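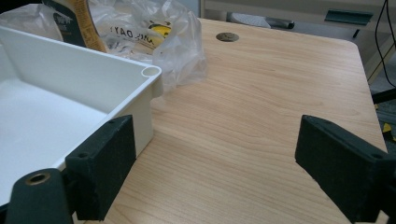

Handheld demos vs. teleop: has anyone reproduced the Pirnley tray result?

gravelpit
Posted 28 Feb 2026

So the Pirnley write-up says 1,947 handheld demos beat 3,333 teleoperated ones on tray placement, same policy network, same training budget. I've read it twice and I still can't find where they say what "beat" means. Success rate? Vibes?

We're set up for the handheld half with foam-faced fingers and a white plastic tray, and I'd like to know what I'm getting into before I spend July picking things up and putting them down for science.

mostly_torque
It's success rate, appendix table, in a font meant for ants. Also they count a placement as good if any part of the object ends up inside the rim. By that standard I park perfectly.

Khải Tạ
I ran a smaller version at Baltlow. Handheld won for us too, but the gap shrank to almost nothing once we threw out the teleop demos from our 2 newest operators. I think the paper is measuring how bad people are at teleop.

gravelpit
Isn't that sort of the point though? If the method only works with good operators, that's a cost of the method.

Khải Tạ
It's a cost, sure. It isn't what the title claims.

dulcimer9
Disagree with both of you. The wrist view is doing the work. Fingers and tray rim are in the same picture the whole way down, so the policy can learn the approach from the gap between them. Their teleop arm used an overhead camera! Put the same camera on both and then we'll talk.

mostly_torque
They did try a wrist camera for teleop. Section on ablations, 22 rollouts.

dulcimer9
22 rollouts is a long lunch.

gravelpit
OK, what about clutter? I've got a crumpled plastic bag behind the tray catching every highlight in the room. Clear it off or leave it?

Khải Tạ
Leave it for some, clear it for others, and write down which. We tidied everything, and then the policy fell apart the first time somebody left a wrapper out.

mostly_torque
Counterpoint: get one clean baseline working first. You can always add garbage later. It accumulates without funding.

dulcimer9
For once I'm with torque. But move the tray between demos or you'll train a very expensive habit.

gravelpit
Fine. Clean set first, then bag set, tray moved each time, and "inside" means the whole object. Will post numbers, including the embarrassing ones.

Related threads
Vinow foam pads: how often do you replace them?
Đặng calibration script drifts after restart
Tray rim collisions in sim but not on the bench
Filtering demos by operator, is it cheating?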